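Clurnano hand gripper: fingers stop short on cloth, gap reads wrong after new pads

Asked by Trinidad Mateos
Tags: hand gripper, linkage, pads, zero point
Viewed 3,351 times

I look after one Clurnano hand-held gripper, the kind with two linkage arms and a trigger in the handle. It gets used mostly for picking up and folding fabric: towels, T-shirts, bed sheets. It was fine until I replaced the finger pads in May. The old ones were worn shiny at the tips, so I peeled them off, cleaned the fingers with alcohol and stuck on the new blue ones from the Gavico kit.

Since then I have two problems.

1. With the trigger pulled all the way, the fingers meet at the tips and stay open a little further back. A thick towel is no problem. A single layer of sheet slides out if I pull it sideways.

2. The gap value in the log doesn't go to zero anymore. It sits at 14 with the fingers closed and nothing between them. Before the pad change it was 0 or 1.

I ran the zero routine from the menu twice. It says it completed and the value is still 14 afterward. I have also tightened every screw I can reach from the front. The left finger may be a little stiffer than the right, but I can't tell if I'm imagining that.

Firmware is whatever it shipped with. I have not opened the housings and would like to keep it that way if possible.

3 answers

Vernon Petrenko
Accepted answer

You have two separate faults and the second one is hiding the first, so take them in this order.

Start with the screws. If you tightened everything at the joints, back the upper joint screws off a quarter turn and try the fingers by hand with the power off. They should swing freely and drop under their own weight when you tip the tool over. If one side drags, that side is too tight. Those screws hold the joint together and they are not supposed to clamp it. On mine the stiff side was always the one I had done first, when I was being more enthusiastic with the driver.

Once both sides move the same, put a drop of thread locker on each screw, the weak kind, and let it sit overnight. Don't get any on the pivot pins. If you do, take the pin out and clean it right away, it gets a lot harder the next day.

Next the pads. The Gavico pads come in two thicknesses in the same bag and they look alike. Check with calipers. If one finger has a thick pad and the other a thin one, the tips touch early and you get the wedge shape you describe. Also look at the back end of each pad, near the root of the finger. If it was stuck down slightly high it rides up over the edge of the finger and pushes the tips in first. Peel and redo it. The adhesive will not survive being moved, so use a new pad.

Then do the zero. The routine in the menu only saves if the trigger is fully released when you confirm. If you are still squeezing it, the screen says completed and the old value is kept. Close the fingers, wait for the beep, let go, then press confirm. Power it off and on and read the gap again with the fingers closed. You want 0 or 1. Up to 3 is usable for towels but I wouldn't accept it for sheets.

Last, try it on a real bed with something thin. A paper test on the bench tells you the pads touch, it doesn't tell you how they behave when cloth is bunching up underneath the fingers. I pick up one layer near a corner, drag it a short way, open, and do it again in different spots until I've done at least twenty without a slip.

Comment from Trinidad Mateos: It was the pads, one thick and one thin. I had also been holding the trigger when confirming. Reads 1 now. The left side was too tight as well, so thank you for that.

Comment from Na-rae Yeom: Worth adding that the zero should be redone after the thread locker has set. Mine moved by 2 overnight.

Vega Rivas

Same thing happened to us in Vallejo and we replaced the whole finger set. Fixed it. Costs more but it's done in ten minutes.

Comment from Vernon Petrenko: That works, but if the new fingers go on over-tightened joints the pads will wear on one side again.

Yolanda Requena

I would check for lint before anything else. If the tool is used on fabric all day the fibers wind around the pivot pins and you can't see them from the front. Open the fingers wide, turn the tool over, and use tweezers and a strong light. A dry brush is enough after that. No oil. Oil holds the lint, and it ends up on the sheets.

We keep a count of trigger pulls and clean the pins every 498, an odd number that comes from the Ivavska log sheet we copied the schedule from. It has been often enough. Dark fleece is the worst material for this and smooth cotton hardly sheds at all.

I don't know about the 14. Ours has never done that.

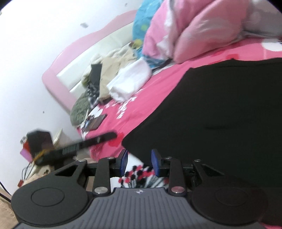

How often should the gap be zeroed if the pads haven't been changed?

Once a week is enough for normal use. Zero it again after any work on the joint screws or pivot pins, and any time the closed reading goes above 3.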